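Print this page
E-mail this page

Maltbridge Snap Fastener Press, Model 871
Set-up Guide, Section 4: Fitting dies and setting the first fastener

Revised April 2024

4.1 Before you start

This section covers ring snaps and capped snaps in light and medium cloth. For eyelets and jeans buttons, see Section 6. The press must already be bolted to the bench as set out in Section 3.

You will need the upper and lower dies for the snap size in use, the 3 mm hex key, a cloth punch and several scraps of the cloth to be worked. Scraps must have the same number of layers as the finished garment, including any interfacing.

CAUTION: Keep the handle locked in the raised position whenever your fingers are between the dies. The locking pin is on the left of the column. Push it fully home until the red band is hidden.

4.2 Fitting the dies

1. Raise the handle and push in the locking pin.
2. Loosen the grub screw in the ram by one full turn. Do not take it out.
3. Slide the upper die into the ram with its flat facing the screw. Tighten the screw until it just grips.
4. Drop the lower die into the base socket. It is held by its own weight and a spring ball, and needs no screw.
5. Pull out the locking pin. Hold the handle and lower it slowly until the dies almost touch.
6. Check from the front and from the side that the two dies line up. If they do not, turn the upper die slightly, or clean the base socket and seat the lower die again.
7. Raise the handle, lock it and tighten the grub screw fully.

Note: Kushwaha dies with a stepped shank need the adaptor sleeve. Fit the sleeve to the shank before step 3. Rusow dies fit without a sleeve.

4.3 Setting the stroke

The stroke collar is the knurled ring above the ram. It is marked from 0 to 25. A higher number gives a deeper stroke and a tighter set.

1. Turn the collar to 0.
2. Place the cap in the lower die, prongs up. Lay the scrap over it with the right side of the cloth facing down.
3. Press the cloth down by hand until all the prongs show through.
4. Place the socket in the upper die. The die spring should hold it. If the socket drops out, replace the spring.
5. Bring the handle down in one even movement and let it return.
6. Try to turn the cap with finger and thumb. If it moves, raise the collar by one mark and repeat with a new snap.
7. When the cap no longer turns, stop. Write the collar number in the table inside the back cover.

CAUTION: Do not press the same snap twice. A second stroke folds the prongs flat and may crack the cap.
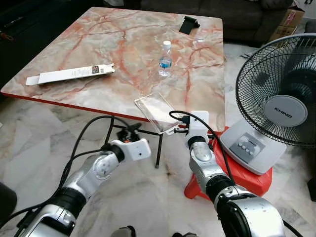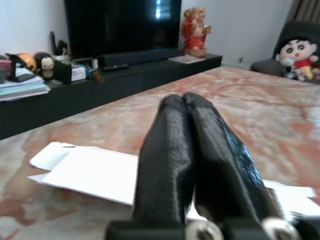 Can the same collar number be used for both halves of a snap?
Set each half separately. The stud half has a shorter post than the socket half and normally needs a setting one or two marks higher.

4.4 Faults when setting

Cap dented in the centre: the stroke is too deep. Lower the collar by two marks and work back up.

Prongs bent to one side: the dies are out of line. Repeat 4.2 from step 5.

Cloth cut around the snap: the cloth is too thin for the prong length. Add a layer of interfacing or change to a short-prong snap.

Snap closes but will not open: the stud has been spread by too much force. Remove both halves and fit new ones. Do not try to ease the stud with pliers.

4.5 Care of the dies

Wipe both dies with a dry cloth after each session. Put one drop of light machine oil on the ram every 1000 strokes. Change the upper die spring at 2000 strokes, or sooner if it no longer holds a socket. Springs are sold in packs under the Kadia name and fit all sizes of upper die.

Store dies in pairs. Mixed pairs from different makers may seem to fit but will mark the cap.

Continue to Section 5: Fitting the cloth guide.

Print this page
E-mail this page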